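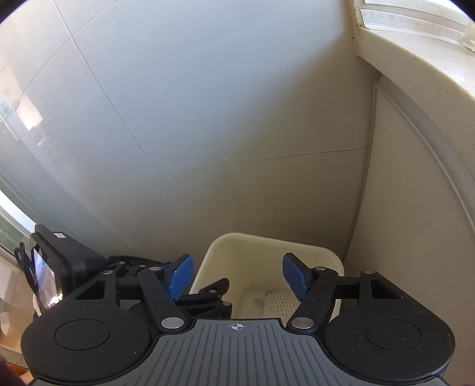 Home Forums Build Logs New Posts Search Log In

Posted in: Workshop Builds > Grippers and End Effectors

Hand-held gripper, worth finishing or not?

katmont_dave
Second month on this thing and I'm losing faith. Linkage gripper, two fingers, blue pads, display on the left side with the lanyard still on it. The plan was to carry it around the house picking things up by hand, log the lot, then put the same fingers on the arm in the garage. Spend to date is $1,910 if I count the arm, and my partner counts the arm.

Today's job was the foam mesh sleeve in the cream bin, the sort of sleeve that comes on fruit. Has anyone got useful work out of one of these, or is it a very dear pair of tongs?

Aiman Rahman
Dear pair of tongs. I said the same in the Kubo thread and got howled down. You're the one deciding where to close and how hard. The arm gets none of that judgement for free. Mine has 413 recordings behind it and still shuts on thin air beside a sponge.

tomomi_s
413 isn't many, mate. I didn't see anything worth having until I was past a thousand, and I'm at 1,246 now. It picks up socks. It doesn't do much else, but socks it does.

Aiman Rahman
In which room? Under which light?

tomomi_s
Laundry. Same light, yes. I know what you're going to say.

Dumisani Van Wyk
Leaving the philosophy aside, foam mesh in a bin with a rolled rim is a rotten test piece. The sleeve squashes to nothing, so your pads can meet and you'd never know from finger position whether you've got it. And those linkages spread wide. Have you checked that the outside of the brackets clears the rim when you go in low? Try a tennis ball first.

katmont_dave
Clearance is tight. I go in at an angle and twist my wrist, which I suppose the arm can't copy.

Dumisani Van Wyk
It can if it has the joints for it. What's the arm?

katmont_dave
Golitz, the five-axis one.

Dumisani Van Wyk
Then no, not that twist.

H. Yokoyama
I'd be more worried about the tiles. Big glossy wall tiles behind the bin, daylight off the window, and there's a reflection of the other room in them. Do half your runs with the blind down or you'll be teaching it about your wall. Also give those black housings a wipe, they're speckled with dust. It won't change the results but it bugs me.

tomomi_s
Disagree on the blind. Leave the light messy. He wants it to work in an ordinary house, doesn't he? Do it at breakfast, do it at tea time, move the bin to the other side of the room.

H. Yokoyama
Fine once it works somewhere. It doesn't work anywhere yet.

Aiman Rahman
Which has been my point for the whole thread.

fimolico_fan
Just buy the Fimolico kit. Fingers, pads, software, done. $2,145 plus freight.

Dumisani Van Wyk
So he'd be over four grand down to move packaging out of a bin. Have you had one apart? I have. The pivot screws backed out on me and I had to do the lot with threadlocker. Dave, check yours while you're at it, the big silver ones at the base of each finger especially.

katmont_dave
Left one took a quarter turn. Bugger.

Not buying the kit. I'll do the tennis ball, blind down, and keep my wrist straight even if I have to prop the bin up on something. If it can't manage a tennis ball by the end of August the arm goes on the classifieds.

Aiman Rahman
Put me down for the arm.

tomomi_s
Ignore him. Post the finger position plots when you've got them, and say what pad spacing you're starting from.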